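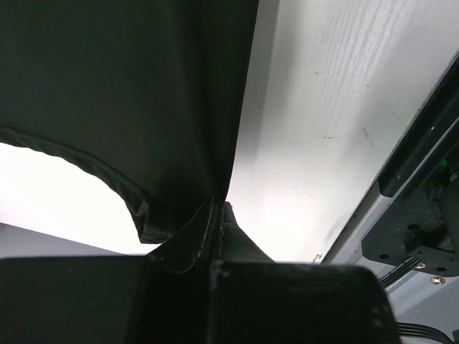 Dark cloth, stitched hem.

So there I was, up to my knees in the Barnden, holding a canoe that no longer had me in it. Uwe Petersen was still in the bow, paddling like crazy and yelling at me to quit leaning left!

I'd paid 185 bucks for that weekend. The guide swore the stretch below Chevalier bridge was flat as a plate in August (his words), and it was, for the first 12 miles. Then we came around the bend on Friday evening and heard it before we saw it, this low growl, like a truck idling behind a barn. I said let's pull over and look. Uwe said look at what?

We lost the cooler, one sandal and all my dry clothes except the shirt I'd been using for a pillow.

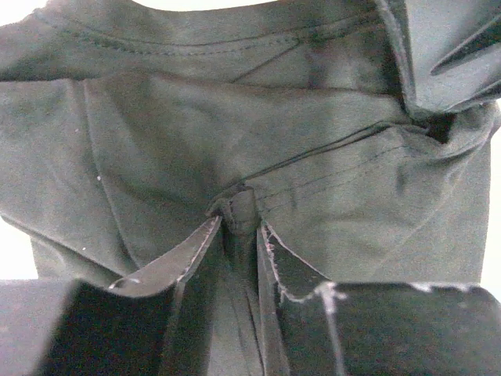 Uwe tells it differently, of course. According to him I stood up to wave at a heron, there was no growl, and the water wouldn't have scared a duck. He also says the cooler was mine to tie down. Well, I did tie it! I tied it to the sandal bag, and I'd do it again, and we ate wet crackers on a gravel bar until the guide came back for us with a flashlight.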